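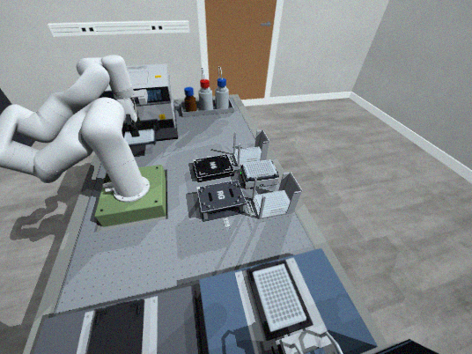 Speaker notes – open day talk, automation group
Speaker: Titilayo Jibrin. Handover to Lawal Bashir for the live run.
Rev. Jan 15, 2023

Opening
Give name and group. Ask people at the back to move in before starting. The talk is in two parts: how the bench is laid out, then how a plate gets from one position to another. Questions at the end of each part.

State early that the run on the big display is a simulation. The physical bench at Zetwood is built to the same layout, but visitors will be watching the simulated one. Say it again before the handover. At the December visit two people asked where the arm was.

Part one: the layout
The arm is fixed to a mounting block and doesn't travel. Everything it has to serve must be inside its reach, and that decides most of the layout. Positions used often go near the block. Bottles go at the far end.

The deck is a grid of holes. Modules are placed against the grid, so a position can be written as a row and a column and checked by eye. Omolara Lawal wrote the position table and will be standing by the door for anyone who wants the detail.

Don't go into the choice of arm. If asked, say that Ferkum compared 4 arms on reach and repeatability and that the report is available on request.

Part two: moving a plate
Start with the plate itself. Multiwell plate, flat border, wells in rows and columns. The gripper holds the outside of the plate and must stay clear of the wells.

Sequence for one move:
Approach above the plate at travel height.
Open the fingers, descend, close.
Lift straight up. No sideways motion until the plate is clear of the guides.
Travel, stop above the target, descend, release.

Our limit for travel with a filled plate is 80 mm per second. An empty plate may go faster, but the demo uses one speed throughout so that people can follow it.

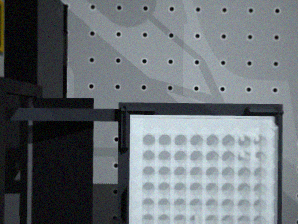 Placement error comes from three sources: the arm, the grip and the seat. The arm contributes least. The grip contributes most, as a plate can turn slightly between the fingers during closing. The seat corrects some of this if the plate comes down within its tolerance – outside that, it rides up on an edge and the run has to stop.

Tanko Dauda ran 105 simulated transfers with the Brolter planner, with the starting angle of the plate varied each time. Give the number and move on. The plots are in the handout.

Part two, continued: labels
Slots carry a printed name for the operators. The software works from the position table and doesn't read the print. A wrong label will not stop a run, but it will mislead the person loading the deck, so labels are checked against the table before each session.
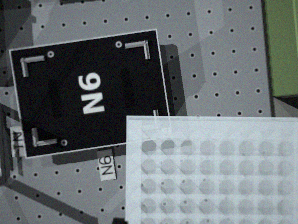 Slot N6, with the label repeated on the small tag below the marker.

Pause for questions. Allow 5 minutes.

Likely questions
Can it handle tubes? Not in this demo. Refer to Modupe Abubakar, who is working on tube racks under Effiong.
What happens if a plate is dropped? The run stops and an operator clears the deck. There is no automatic recovery.
Why simulate first? Collisions are found before any hardware moves. Lighting and friction are only approximate, and final positions are always taught on the real bench.

Handover
Repeat that the display shows a simulation. Name Lawal, step to the left of the display, leave the clicker on the lectern. Handouts are on the table by the exit.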